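How do you store a play kitchen set so the pieces don't wander off?

Femi Ekpo
4 comments · Share

Hello all, I hope this is the right corner of the site. I look after the toy shelf at a little family room in Hustitley, and the pretend food is getting the better of me. We have plates, cups, a colander and a great deal of tiny fruit, and by Monday lunchtime the fruit is everywhere except where it belongs. I tried one big tub, but the children tip out the whole thing to find a single strawberry. Do I sort by type, by color, or just give up? The table usually looks like this by the time I get to it:
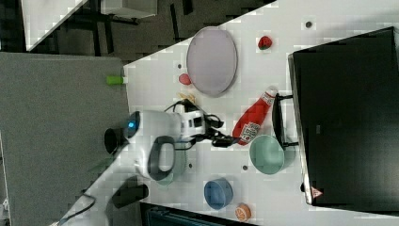
Suleiman Babalola
11 people found this helpful · Share

Oh, I feel for you, Femi! We went through the very same thing when my girls were small, and what finally settled it was sorting by meal instead of by type. Spread everything out on a table first (I know, more mess, but bear with me) and put the dishes where you can see them. The plate is your anchor, being the biggest, and the fruit gathers around it quite naturally.
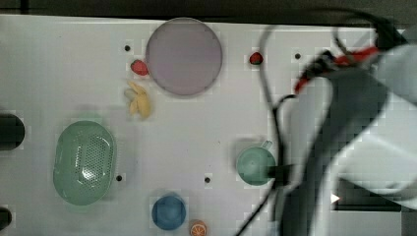 Big plate at the top, colander and cup lower down, banana by the strawberry.

Then let the colander be the fruit basket. It has holes, so crumbs and sand fall through when you rinse it, and a child can carry it to the table without any help. Cups and bowls nest on a low shelf, and the plate goes flat underneath. My youngest could put it all away in the time it took me to boil the kettle, and she was 3! Lay the fruit out beside the plate before you start and you'll soon notice if a strawberry has gone missing.

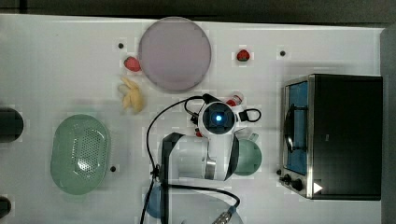
Keane
2 comments · Share

shallow bins with a picture taped on the front. Ours cost 58 for the lot, and I wouldn't bother with lids, they end up under the couch. Sorting by color didn't last a week for us.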